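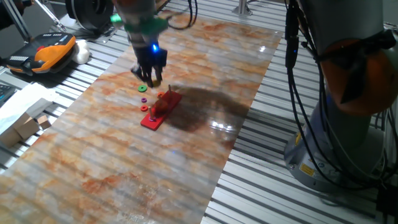

Unit 3: From ring pose to finished stack

Curkholm Institute, Robot Software, course handout
Print this page
E-mail this page

3.1 What we want from the program

The task in this unit is small. Coloured rings are lying on a mat, a board with upright pegs is near them, and the arm must put the rings on a peg in the order given in the task file. A child can do it after one look. For our program it is a chain of four parts: perception, task planning, motion planning and control. Each part may be correct when you test it alone, and the chain can still fail. Most of your time in the lab will go to the places where two parts meet.

Please read Sections 3.2 to 3.4 before the lab. Section 3.5 you can read during it.

3.2 Perception (Osum)

Osum is our vision node. It takes one colour image and gives back a list of objects. For every ring the list has a colour name, a centre point in the table frame, and a confidence between 0 and 1. For the board it gives one centre and one angle, and the peg positions are then computed from the board model. We do not search for the pegs directly. They are thin, and from many view angles a peg covers only a few pixels.

The mat has a marble pattern and a glossy surface. This was not chosen to make your life easy. There are three known sources of error:

a) Glare. The lamp makes a bright white spot on the mat. A ring inside the spot loses its colour and Osum may report it as "unknown". Do not turn unknown into the nearest colour. Keep it unknown and ask for a new image.

b) Shadow. The arm throws a dark shadow over the mat, and the shadow moves with the arm. If you take the background image with the arm parked and compare it with an image during the work, the shadow appears as a very large object. Use the shadow mask, or look only in the region to the left of the board.

c) Similar colours. The veins in the mat are rust-orange and the board is red. An orange ring on a vein, or a red ring against the board, gives a weak edge. The colour threshold in osum.cfg was tuned for this mat only. If you change the mat, tune it again.

The confidence number is not a probability. Students often multiply the confidences of several rings and get a value which has no meaning. Compare it with the threshold and do nothing more with it.

3.3 Task planning (Zesis)

Zesis reads the object list and the goal, and writes a sequence of actions: PICK(ring), MOVE(peg), RELEASE, RETREAT. The goal is written from bottom to top. For example:

goal: middle = [yellow, red, orange]

means that yellow is the lowest. Every year somebody writes it from the top, and the robot builds a perfect stack upside down. Zesis cannot know that you meant something else.

Before every PICK the planner checks two preconditions: the ring is free (nothing lies on it), and the gripper is open. After every RELEASE it does not check anything by default. You must add this yourself in Exercise 2. A ring can lean against the top of the peg and stay there, and then the next ring is carried to a peg which is already blocked.

3.4 Motion and control

The pick is made from above, with the fingers pointing down. The approach has two segments. The first one is a free motion to a point above the ring, planned with collision checking. The second one is a straight line down at low speed, and here the collision check with the ring is switched off, otherwise the planner refuses to touch it. Remember to switch it on again in RETREAT.

Two arms are mounted on the same table, and only one of them moves in this unit. The other must still be in your planning scene, together with a generous volume for its cables. The model of the arm has no cables. If your volume is too tight, the planner will find a short and elegant path through them.

For the descent over the peg we use force control in the vertical direction and position control in the other two. If the measured force stays above the limit for 300 ms, the controller stops and reports CONTACT. CONTACT is not always an error. When the ring touches the stack under it, this is exactly the signal we want. Look at the height: contact at stack height means success, contact at peg-top height means that the ring sits on the tip. In the second case, lift a little, search in a small spiral, and go down again.

3.5 What the logs say

All runs are stored in the Phelan log server. At the end of January it held 2,813 attempts of single ring placement, and 2,561 of them were marked as successful by the height test. You will get read access to all of them. When you open a failed one, first look for the last message of each node and write the time stamps in one column. Often the motion is blamed, but the object list it used was already old — the ring had been pushed by a finger during the pick before, and no new image was requested.

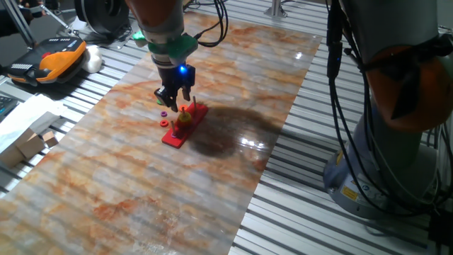
One student asked why the program does not simply take a new image before every action, if old data is such a common cause of failure. It would be simpler, the student said, and the camera is fast enough.

It is a fair question. The camera is fast enough, but the arm stands between the camera and the rings for a large part of the cycle. An image taken with the gripper low over the board hides just the thing you want to measure, and Osum will then drop the hidden ring from its list. The planner reads this as "ring is gone". So the better rule is to take the image in RETREAT, when the arm is high, and to put a time stamp on every object. Zesis refuses a PICK if the stamp is older than the last RELEASE. You can read the rule in zesis_rules.txt and you may change it, if you explain the change in your report.

3.6 Exercises

1. Run Osum on the stored images in the folder glare. Make a table of reported colour against true colour. Which ring is confused most often, and with what?

2. Add a check after RELEASE. You may use the image, the contact height, or both. Describe one situation where your check gives the wrong answer.

3. Choose five failed attempts from Phelan and name for each the first part of the chain that went wrong, with the time stamps as evidence.

4. (Optional) Change the goal while the program is running. What must be thrown away from the old plan, and what can stay?

Exercises 1 to 3 are to be handed in as one text file, together with your changed configuration files. Please do not send screenshots of code. In the lab, keep the speed override at the value written on the sheet by the keyboard, and ask before you raise it.

Next unit: recovery behaviours and replanning.

Print this page | E-mail this page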